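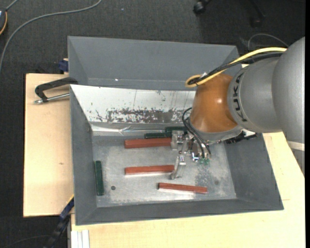 Setting the Rules for Bin Picking at Endodari

Endodari issued its handling standard for robot cells in October, and the Lestard site was the first to adopt it. The safety lead at Lestard, who oversaw the change, spoke with us about what it asks of staff.

The standard has 63 clauses, but she said operators need to know only 13 of them by heart. "The rest is for the people who design and inspect the cell," she explained. "An operator should be able to read the daily rules while standing at the table."

Bins receive the most attention. Under the standard, a bin must be clamped to its work surface before the arm is enabled, and the clamps must be checked by hand at every shift change. "A bin that moves by a finger's width changes every pick that follows," she said. "The arm will go where it was told to go."

Hoses and cables have a section of their own. The person in charge of the cell must run the arm through its full reach at low speed and watch the lines for pulling or rubbing. The Pringle site had asked that this check be made monthly. The final text requires it every 60 hours of operation.

Asked about wear, she was direct. Scratches on a bin floor are allowed - reflections that confuse part detection are to be reported.

The rule on entry drew the most comment from staff. No one may reach into a bin until the arm has been stopped and locked for 5 seconds. "People told us it was slow," she said. "We kept it."

The Amia site will adopt the standard next, with the same clauses and its own training schedule.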